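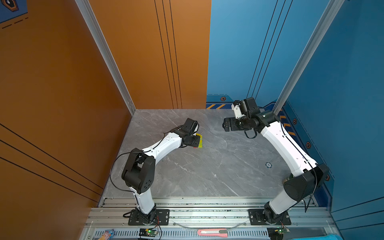 sturncombe_gal replied that you should call the county veterans service office first, before you fill in anything online, and I did try that. Voicemail box full. So posting the whole thing here.

Trying to get my dad on a veterans day trip out of Gralton. He served 12 years, he's on oxygen at night only. The application wants a discharge paper and ours went in a basement flood. Also it asks for a guardian to travel with him and I'm not sure if that can be family. I'm 55, bad knee but I can push a wheelchair fine. Form times out on me every time – lost it twice now.
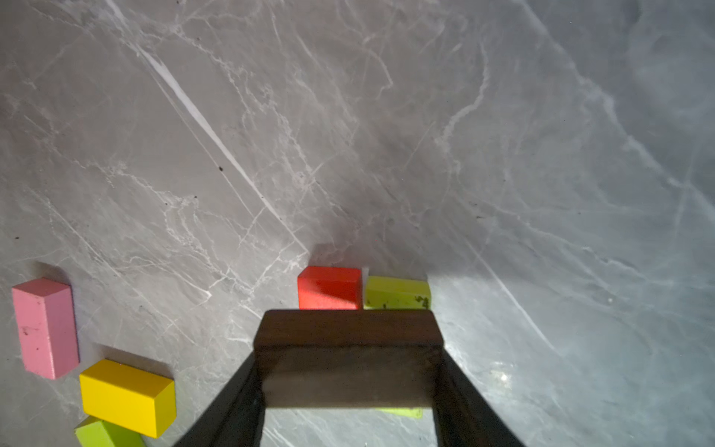

Can he apply without the discharge paper? Most hubs will hold his place while you request a copy, but he won't get a seat until it comes in.

Posted 8 June 2022

Kelteck

Request the copy by mail or fax, keep the confirmation page. Mine took 15 days, my brother in law's took way longer so don't count on it. Write "terminal illness" or "hospice" on the request only if its true, they do move those up.

Guardian can be a son or daughter at our hub. Not a spouse. Every hub has there own rule so ask yours. Ours also made guardians pay their own way and sit thru a training, one evening, coffee was bad. 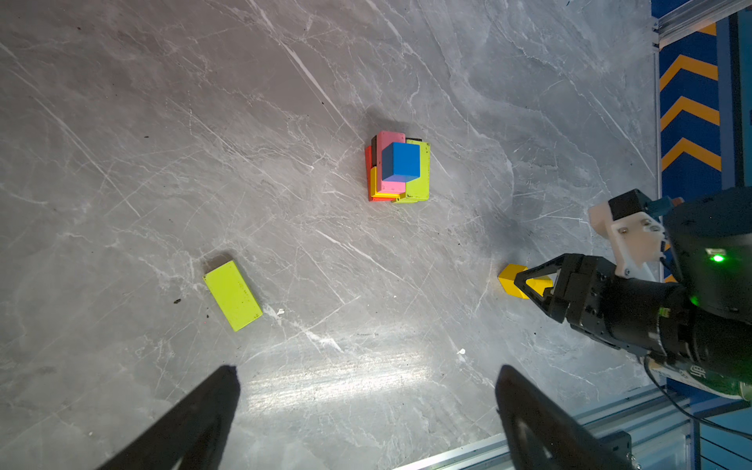
Oh and the oxygen. Tell them now, not the week before. Even night only. They want a doctor's note with the flow rate on it, and they may have to order a portable unit for the bus. Same with a wheelchair, say yes even if he only needs it for long walks. It's a long day and the older guys all say they don't need one.

Print the form blank and write it out by hand first. Then type it in all at once. Saved me.

Bouvier61

We just mailed ours. Paper form, no timeout. Ask them to send you one.

Also the fall list usually opens up some, people cancel. Dad went in October that way, got the call with hardly any notice – pack a bag early, meds in the 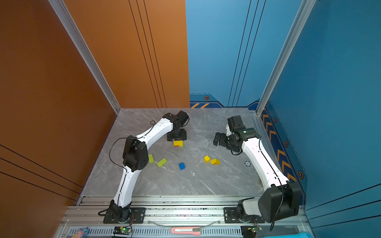

original bottles, not the weekly pill box. They were strict on that. And bring a sweater, the bus was freezing.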